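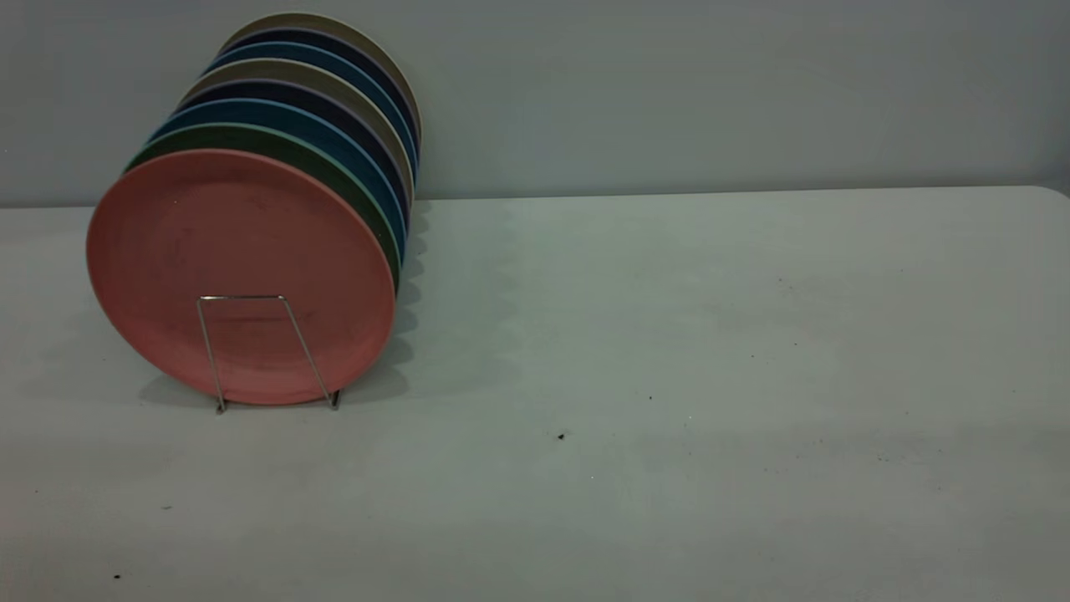
**Pladach Community Kitchen — Dining Room Team**

We need two people for the evening shift, Wednesday through Sunday, 4:30 to 10 p.m. You'll set tables, carry plates, clear, and help close. Must be 21 or older, as we serve beer and wine.

Pay is weekly and a meal is included. No experience needed — we train on the first two shifts. Expect a lot of standing and some lifting.

Start date is in October. To apply, stop by before 3 p.m. and ask for Cayetano Soler, or leave a note at the front desk.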